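Mirkanska Courtside Scorer's Guide
Section 6: Setting Up the Shot Clock and Team Foul Display

You're nearly ready for tip-off! Once the Jornen console is talking to the main scoreboard, the rest goes quickly, and you'll have a table that can run a whole summer league day without a hitch.

Before you start

Have the game sheet in hand and check that both shot clock units are plugged in. Leave the horn switched off until step 5 -- your neighbors on the next court will thank you.

1. Turn the console key to SETUP. The display shows the last league profile used.

2. Press LEAGUE and scroll to the profile you want. The Caputo profile is the one for youth games. Mumari is for adult games and has a separate overtime setting.

3. Enter the home team first, then the visitors. Names longer than the display will scroll, and they look great from the top row!

4. Press FOULS, type the number at which the bonus begins, and press ENTER. Do the same for personal fouls. If your league plays with 6 personal fouls, type 6 here.

Note: Changing the bonus number in the middle of a period does not erase fouls already entered.

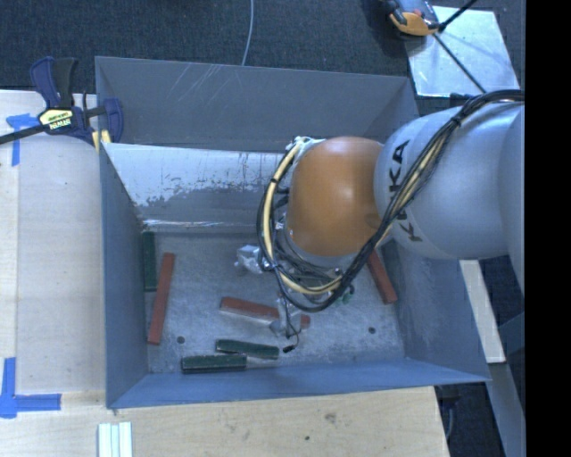 Page last changed: Saturday, April 27, 2024

5. Switch the horn on and press TEST. Both shot clocks should count down together and sound at zero. If one lags, hold SYNC for 2 seconds and test again.

6. Set the brightness. We love 100 for big gyms with daylight coming in, but try a lower setting for evening games.

7. Turn the key to GAME. Setup values are now locked, and the period clock waits for the first START.

Caution: Never unplug a shot clock unit while the key is in GAME. Turn the key to SETUP first, or the running score may be lost.

Correcting a score

Mistakes happen at every table, and fixing one is easy. Press EDIT, choose the team, and use the arrow keys to move the score up or down. Press EDIT again to put it on the board. The clock keeps running the whole time -- handy when a three gets waved off on a fast break!

Profiles saved before the March update need to be opened and saved once more before they show up in the LEAGUE list.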